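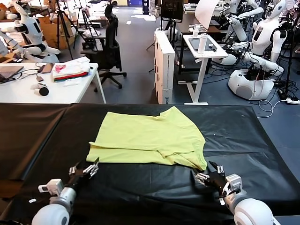
4.2 Creasing in stored cotton jersey

Knitted cotton behaves differently from woven cotton once it is folded and left under weight. The loops in a jersey fabric can slide past one another, so a fold made in a T-shirt tends to spread into a soft ridge, where the same fold in a shirting cloth gives a sharp line. In the storage trials we separated two kinds of mark: the long crease, made when an edge is turned over along its length, and the bunch, where spare cloth gathers near a seam. Both can be found in a single garment. The yellow-green shirt in Figure 3 has a raised crease along the strip where its near edge is doubled over, and small overlapping folds around the near shoulder, while the broad body carries only shallow wrinkles. We scored the two kinds separately throughout, as they respond to pressing in different ways.

Figure 3. T-shirt laid sideways on black sheeting, hem at left and neckline at right.

Garments for the trials came from the Vashisht sorting depot and were all plain, short-sleeved and free of printed decoration. Prints were left out at an early stage because the ink film stiffens the cloth beneath it and holds a fold open. We took 700 garments in all and divided them between flat stacks and rolled bundles. Each stack was kept in a closed carton on open shelving at the Pralau store, where the heating is switched off overnight and the air is fairly damp from November onwards.

Long creases were the more stubborn of the two. In the flat stacks they were deepest near the bottom of the carton, and the depth followed the load above more closely than it followed the time in store. Bunching showed no such pattern. It turned up at all levels, mostly at the shoulder and underarm seams, and seemed to depend on how the garment had been laid down in the first place - a sleeve pushed in by hand left more loose cloth than one folded back on the table. Rolled bundles had fewer long creases but more twisting at the side seams, a fault already common in cheaper jersey.

One point bears on the scoring. A garment moved from carton to table picks up new wrinkles on the way, and these are easily mistaken for storage marks. We therefore left each garment flat for 2 hours before it was scored, by which time the lighter wrinkles had usually dropped out. Marks that remained were graded on the Mikley scale under a low side light. Dark and pale colours were graded by the same assessor, as shadows read less clearly on dark cloth. Steaming trials on the same garments are reported in Section 4.3.

Filed under: Textiles & Clothing Care / Research papers

© Vatutis Textile Papers | Contact the editors | Back to top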